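Careers / Automation / Field Trials

Wanted: small shops to try our switch-sorting kit (paid trial, starts in March)

Posted by Mohandas Bhat, 11 February 2022
14 shares | 4 comments

Hi all! I run customer trials at Okum, and I'm looking for a few small panel shops and repair benches who'd like to have a gripper kit on their table for a while and tell me what's wrong with it. You get paid for your time, you keep the trays, and you get to complain to me directly (my wife will tell you I'm good at being complained to).

The kit is called Hitix. It's a two-finger gripper with a small wrist camera, a tabletop arm mount, and a tablet you use to show it what goes where. We built it for the boring job that eats up the end of every shift — picking loose push-button switches off the bench and getting them into a tray so the next person can find them. Over 2000 picks on our own bench in Zoltesau and I still like watching it, which probably says something about me.

Switches are a pain, and if you handle them you already know why. The cap is one shape, the barrel is another, then there's a square block on the back with screws and terminals sticking out, and they never land the same way up. I'd love to see what your parts do to our software, especially the weird old ones in the bottom drawer.

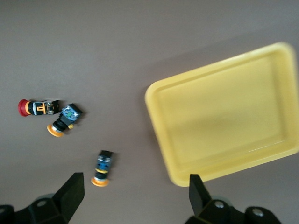 Hitix at work: three push-button switches on the table, one with a red mushroom cap, and the yellow tray still empty.

So who am I looking for? Mostly shops with 2 to 4 people at the bench, where somebody handles switches, pilot lights or similar bits most days. You don't need any robot experience. If you can set up a new phone, you can set this up, and Vibeke Hauksdóttir from our support team will be on a video call with you the first morning anyway. She wrote the manual and would like to know which pages you skipped.

You'll need a flat table that doesn't wobble, a regular wall outlet, and decent light. Matte tops work better than shiny ones. We had a terrible week with a polished steel bench and I'm not eager to repeat it, but if polished steel is all you've got, write to me anyway and we'll talk.

The trial runs for 60 days. During that time I'd ask you to use the kit on real work, fill in a short form on Fridays, and let us save the wrist camera pictures so we can see what went wrong when a pick fails. The camera points down at the table, and you can pause it from the tablet. When the trial's over you can send everything back on our dime or buy the kit at a discount — no pressure either way, and I don't get a commission.

One heads-up: the bigger Rajan arm is NOT part of this. A few people asked after the last post. That one's still in our lab and I don't have dates.

To apply, just send me a note saying what you make, what kind of switches you use, and what your bench looks like on a bad day. A phone snapshot is great. Please don't tidy up first! I read all of these myself, so give me a few days to get back to you.

Filed under: Calls for Participants, Bench Robots

Contact | Privacy | © 2022 Okum | Back to top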